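Plush Toy Donations: Frequently Asked Questions
Olbridge Family Resource Center

Which toys does the center accept?
Clean, fully stuffed plush toys of any color are accepted. Toys with loose eyes, open seams or battery compartments cannot be taken.

Must toys be washed before they are brought in?
Yes. Toys should be machine washed where the care label permits and dried completely. Items that arrive damp will be returned to the donor.

May toys with curly or long pile be donated?
Yes. All fluffy textures are welcome — please brush out any matting first.
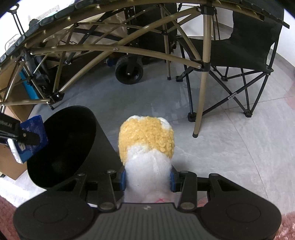

Soft toys come in many colors, white and yellow among them.
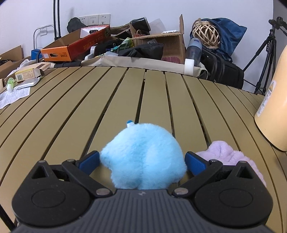 How many toys may one household donate?
The limit is 11 per visit. Larger donations require an appointment, which may be requested by telephone at extension 3671.

When is the donation desk open?
The desk opens at 9 a.m. on Tuesday and is closed throughout August.

Where do the toys go?
Accepted toys are distributed through the Naidu Reading Room and the Indora Play Library. Neither location accepts donations directly.

Can a toy be returned to its donor later?
No. Once a toy has been accepted — with or without a receipt — it cannot be reclaimed.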